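Cómo colar vino de naranja casero sin que se te quede turbio

Actualizado el 21 de julio de 2019

Después de contaros en diciembre cómo puse a macerar las cáscaras, me habéis escrito bastantes preguntándome por la segunda parte, la del colado. ¡Y con razón! Os dejé con el tarro en la despensa y me fui tan tranquila. Pues venga, vamos a ello, que tiene más miga de lo que parece y yo he estropeado más de una tanda por ir con prisas.

Para quien llegue de nuevas: el vino de naranja que hago yo lleva vino blanco seco, cáscara de naranja amarga, azúcar, un palito de canela y un chorro de aguardiente. Lo dejo 19 días a oscuras, moviendo el tarro cuando me acuerdo (unos días sí y otros no, para qué os voy a engañar). Pasado ese tiempo el líquido ha cogido color y huele de maravilla, pero si lo embotellas tal cual te queda un poso feísimo en el fondo.

Lo que vas a necesitar

Un colador de malla fina
Una gasa de algodón o un paño viejo muy limpio
Filtros de papel, de los de café de toda la vida
Un embudo que encaje bien en tus botellas
Una jarra grande con pico
Botellas de 500 ml con tapón hermético
Un vaso pequeño para ir probando

Yo uso un embudo de la marca Zuvix que compré en la ferretería del barrio y que tiene el cuello estrecho, perfecto para botella pequeña. Antes tenía uno de boca ancha y acababa media tanda en la encimera.

Primer paso: reposo

El día antes de colar no toques el tarro. Ni moverlo, ni destaparlo para oler (ya sé que apetece). La pulpa que haya quedado pegada a las cáscaras se va al fondo y luego te ahorra la mitad del trabajo. Si puedes, déjalo ya en el sitio donde vas a colar, así no lo remueves al llevarlo de un lado a otro.

Segundo paso: fuera lo gordo

Saca las cáscaras y la canela con una cuchara larga y déjalas escurrir sobre el colador. No las aprietes. Esto lo pongo casi a gritos porque es el error que cometía yo siempre: me daba pena tirar todo ese líquido, las exprimía con ganas y luego el vino amargaba una barbaridad y encima salía como agua de fregar. Déjalas gotear diez minutos y lo que no caiga solo, perdido está.

Luego vuelca el tarro despacito sobre la jarra, con el colador encima. Cuando veas que empieza a llegar el poso, para. Ese culo del tarro lo cuelo aparte y lo gasto en la cocina, para un pollo al horno va estupendo.

Tercer paso: la gasa

Dobla la gasa en cuatro, mójala con agua y escúrrela bien antes de ponerla en el colador. Si la pones seca se bebe un buen trago de vino ella solita. Pasa todo el contenido de la jarra a otro recipiente limpio, sin prisa, y si ves que se atasca enjuaga la gasa y sigue.

En este punto me sirvo un poquito para probar de dulzor. Si le falta azúcar todavía estás a tiempo, pero disuélvela antes en un poco de vino templado, porque echada a pelo se queda en el fondo y no hay quien la mueva.
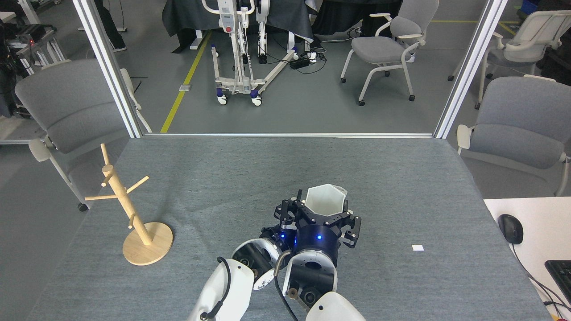
Cuarto paso: el papel

Ahora sí, la parte lenta. Coloca un filtro de café dentro del embudo, el embudo en la botella, y ve echando el vino poco a poco. Gotea, gotea y gotea. Yo me pongo la radio y aprovecho para fregar lo que he ido ensuciando. Cambia el filtro en cuanto veas que casi no pasa; con 2 por botella suelo tener bastante, aunque la última siempre pide alguno más.

Probé también unos filtros reutilizables de Cavanine que me regalaron y no me convencieron para esto: van rápidos, sí, pero dejan pasar una nubecilla. Para café estupendos, para vino de naranja me quedo con el papel.

¿Y si aun así queda turbio?

Mételo en la nevera un par de noches, bien tapado y de pie. Con el frío va bajando lo que quede y después puedes trasvasarlo con cuidado a otra botella, dejando el último dedo sin echar. Si la neblina sigue ahí, suele ser cosa de la fruta (las naranjas muy maduras sueltan más) y no pasa nada, sabe igual de rico.

Para guardarlo

Botellas lavadas con agua muy caliente y secas del todo, llenas casi hasta arriba, y a un armario fresco. Una vez abierta, nevera. Apunto la fecha en una etiqueta con rotulador permanente, que las que escribí a bolígrafo el año pasado se borraron con la humedad y me tocó ir adivinando.

Me gusta servirlo bien frío, en vasito pequeño, con unas almendras tostadas o un trozo de queso curado. El próximo día os cuento qué hago con las cáscaras escurridas, que bañadas en chocolate negro desaparecen de casa en una tarde. ¡Si tenéis dudas con los filtros, dejadme un comentario y os contesto!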